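Ninham Shared Workrooms
Room check: tables, containers, power and floor
Checked Feb 20, 2026
Checked by: Manju Goel
Copy to: Santosh Pal, Archana Pathak

I used the standard Ninham form. Half of it was written for a cafeteria, and I have left those lines out. Ratings are OK, FIX or NOT SHOWN. NOT SHOWN means somebody told me it was fine and I couldn't find anything to back that up.

1. TABLES

1.1 Table stands level and doesn't rock: OK
Leaned on all four corners. The folded cardboard under one foot has been there since the last check, when I was told it was temporary. It still works. I would still like a proper foot.

1.2 Top free of splinters, raised edges and lifted finish: OK
Ran a cotton cloth along every edge and it didn't snag. The old report says "surface in excellent condition," which is a strange thing to write about a table people work on all day. I'd call it decent.

1.3 Cable hole finished and free of sharp edges: OK
The small round one near the far right corner. Black grommet, sits flush. I was told nobody puts drinks near it. There was a ring on the wood next to it on my last visit, so I have my doubts.

1.4 Table rated for its load: NOT SHOWN
Santosh Pal says 100 pounds. The Nelteo sheet he gave me is for a different model. Send the right sheet and I'll change the rating.

2. CONTAINERS AND GLASS

2.1 Glass kept in a tray with raised sides: OK
One clear jar with a round beige lid, in the shallow white tray. This was my main complaint last time, so fair enough.

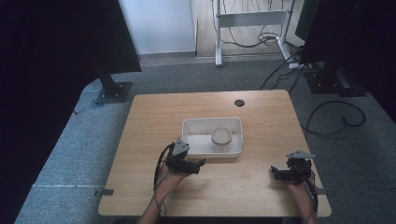 The sides on that tray are low, though. They will stop a jar from sliding. I don't believe they will stop one that gets knocked over from rolling out, whatever the supplier claims. If glass has to be used at all, keep the tray well in from the front edge.

2.2 Glass needed for the job: FIX
I asked why it can't be plastic and got three different answers from three people. Pick one and write it down, or switch to plastic.

2.3 Lids fit: OK
Tried it. Snug enough.

2.4 Contents labeled: FIX
"We all know what's in it" was the answer. The Monday people don't. Put a label on it before it is used for anything.

2.5 Broken glass kit in room: OK
Dustpan, stiff brush, thick gloves, lidded pail. The gloves are both left hands. Replace one.

3. LIGHT AND GLARE

3.1 Enough light on the work surface: OK
Plenty.

3.2 No glare that hides spills, clear items or small parts: FIX
I expect an argument about this one. The light comes off the tabletop in a wide whitish patch, and the grain goes hazy inside it. At the far right the wood looks close to silver. A chip of clear glass could sit in there and I wouldn't trust anyone to spot it, me included.
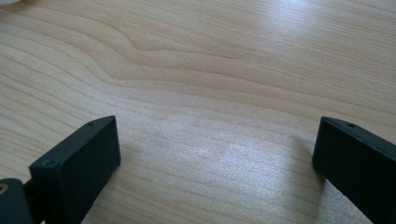 Manju Goel

Archana Pathak's view is that you get used to it. People get used to all sorts of things. Try a dull mat under the work, or turn the table a quarter and look again. The Gavum mats in the catalog are described as "zero reflection," which I'd want to see before paying for a whole set. Buy one first.

3.3 Specks and marks on tabletop: OK, with a comment
A few tiny dark specks on the wood. I can't say if they are in the finish or dropped on it. Wipe the top down and check whether they stay put. If they do, ignore them.

4. POWER AND CORDS

4.1 Cords in good condition: OK
Checked the ones belonging to the room. Anything people bring in is theirs to check, and I would like to see that in writing too.

4.2 Power strip within its limit: NOT SHOWN
The rating on the underside is worn off. The cord tag says 2000 watts, but I don't take a number from a tag that has been taped back on. Replace the strip.

4.3 No cords across the walkway: OK
On the day, anyway. The scuffed tape on the floor says otherwise for other days.

5. FLOOR AND EXIT

5.1 Walkway clear: OK
5.2 Door opens all the way: OK
5.3 Extinguisher in date: OK
Next service is due in March. Siddiqui have the contract and were late last year, so call them early.
5.4 Exit sign lit: FIX
Flickers. Reported twice already, according to the log.

FOLLOW-UP

Archana Pathak: 2.2, 2.4, one trial mat for 3.2
Santosh Pal: 1.4, 4.2, 5.4, new glove for 2.5
Time allowed: 10 working days

Please don't send this back marked "all done" with no notes, as happened last time. I need the sheet for the table, the receipt for the strip, and a word on what happened with the mat.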